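Garment Care and Folding Service – Frequently Asked Questions

Mestura accepts shirts and other everyday garments for folding at its Drurnevthorpe premises. Please read the answers below before you book. 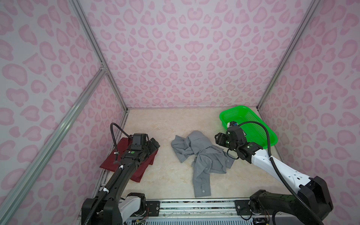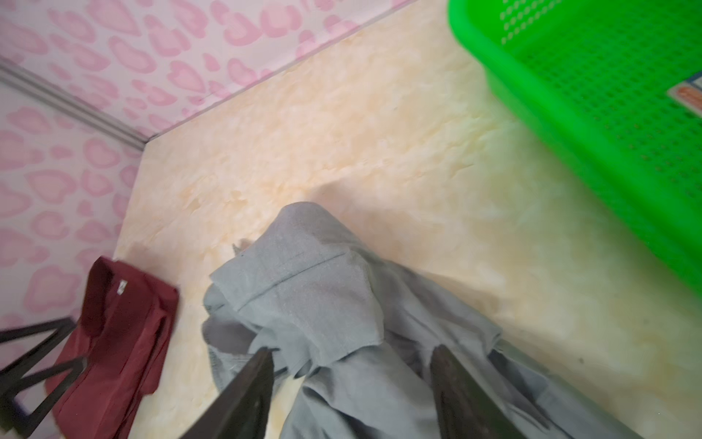
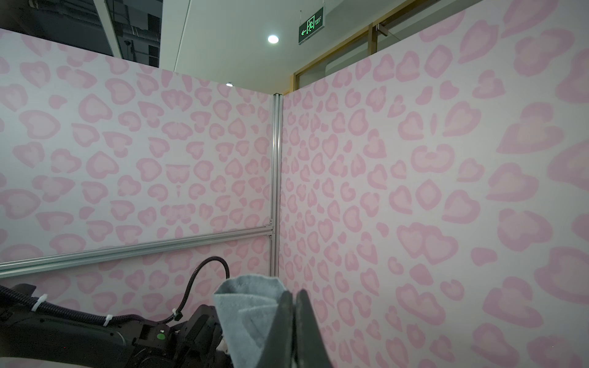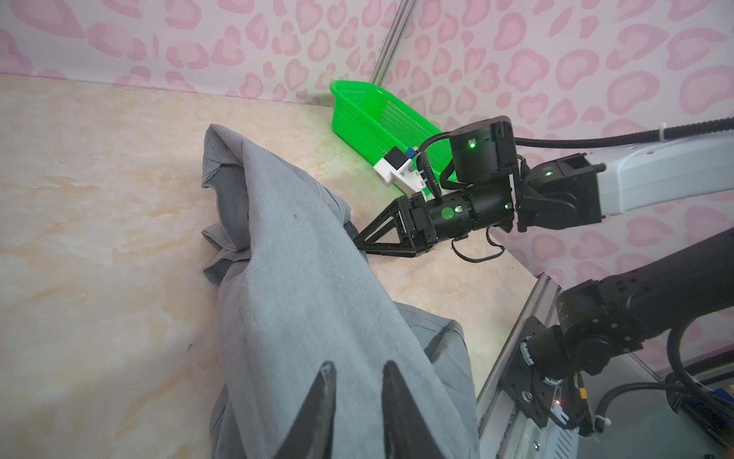 Photos: Tegan Kereama / Mestura

How many garments may I send at one time?
Each order may contain up to 110 garments. Larger orders are accepted by written agreement with Pouran Salehi, Customer Services.

Should shirts be buttoned before they are sent?
No. Please leave cuffs and plackets open and empty all pockets. Sleeves turned inside out will be returned to the right side before folding.

May garments arrive unfolded?
Yes. Crumpled garments are accepted at no extra charge. Ironing is a separate service and must be requested on the order form.

Are wet garments accepted?
Garments must be clean and fully dry – damp items will be returned unfolded.

How long does an order take?
Standard orders are ready within 7 working days. Orders received in August may take longer.

What if an item is missing?
Please report it in writing within 7 days of collection, quoting your order number.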